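How to Record Good Practice Runs With the Hand Grippers

I've been running the Thursday sessions of our robotics club in Ilstead for a while now, and the question I get most from new members is why their recordings come out so messy when mine look okay. So I'm writing the whole routine down (Danish Bajwa has been bugging me to do it since last May!).

First, set up your station. Check that the table legs are lined up with the tape on the carpet. If somebody bumped it, push it back before you do anything else. I once recorded 40 runs with the table turned a little and we had to toss every one of them. Then put your objects out. For the beginner task we use one container and one thing that goes in or comes out of it, and that's plenty.

Next, cables. Each gripper has its own, and they love to catch on the table edge. Let them hang down past your forearms with a bit of slack, then swing both arms around like you're conducting an orchestra. If nothing tugs, you're good. If something does, go back a step and fix it now, please, and not halfway through a run!

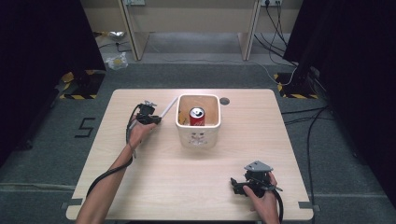 Now the holding part. Wrap your fingers around the handle and keep your wrist loose, the way you'd hold a garden hose. Start every run with your hands apart and low, wait a second, and then go. I count "one Milow" in my head, after the club's first robot, but you can count whatever you like.

Move slower than feels natural. When you come up to the container, stop just short of the rim, line up, and then finish the move. If you're only using one hand, park the other one near the front of the table and leave it alone. Vlasta Hodžić used to scratch her nose with a gripper in her hand, and the model we trained on her runs had some very strange habits.

If you drop something, stop the recording, mark it as a miss and reset. Don't grab it off the floor while you're still recording. Misses are fine, by the way, we keep them in a separate folder and they come in handy later.

I do sets of 4 and then take a break, even if my arms feel fine. Move the object a tiny bit between runs, otherwise the robot only learns one spot on the table. Our goal for the spring contest is 300 clean runs, so sign up for a slot on the sheet by the door, and ask Gorazd Vlachou for the login if yours has stopped working.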